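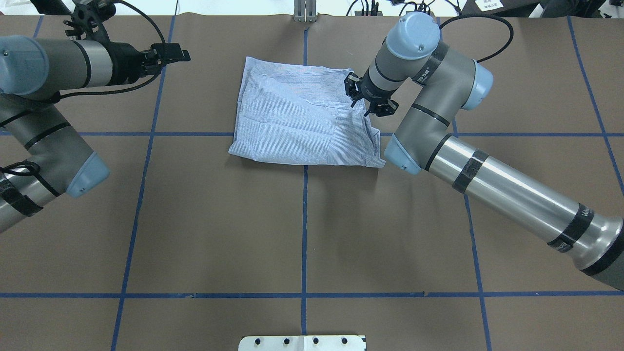 A striped shirt on the taped table, with the right gripper holding one corner and the left one open.

Research > Interviews > Manipulation

Melaniia Kostiuk runs data collection for the folding project at Jamthorpe, where two arms work over a table covered in brown paper. An operator drives both arms by hand control and every run is recorded. The recordings are used to train a policy that will later move the arms without an operator.

The blue tape is for placement. "Each run sheet names a section of the grid, and the operator starts the garment there," Kostiuk said. "Before we had the tape, everyone started in the middle. The model learned the middle very well."

The current target is 3,000 runs. A run counts if the shirt ends up folded inside the time limit and both arms are back at rest. Failed grasps are kept, provided the operator recovers from them. Kostiuk considers these the more useful recordings. "If you only show it clean grasps, it has no idea what to do after a missed one. It closes on air and carries on with the fold."

She reviewed the first batch with Evaristo Becerra, who looks after labelling. They threw out 283 runs. Most had a timing offset between the joint readings and the video — small, but enough to put the gripper closing a moment before it reached the cloth. "You can't see it at normal speed," Becerra said. "You see it when you plot the two signals together."

Asked about differences between operators, Kostiuk said they were larger than she had planned for. Some pick a corner and pull it flat before folding. Others fold first and tidy later. Both give an acceptable shirt, but mixing them freely made the early policy hesitate at the first grasp. Operators now follow a written order of moves, and the order is changed only between batches.

Thin cotton remains the hard case. A two-finger grip tends to bunch the fabric at the corner, and the crease it leaves can look like an edge to the vision model. Becerra has added a label for it.

The next batch, planned for November, will use 23 garments, including towels. Kostiuk would not give a success rate for the present policy. "We're still changing the test," she said.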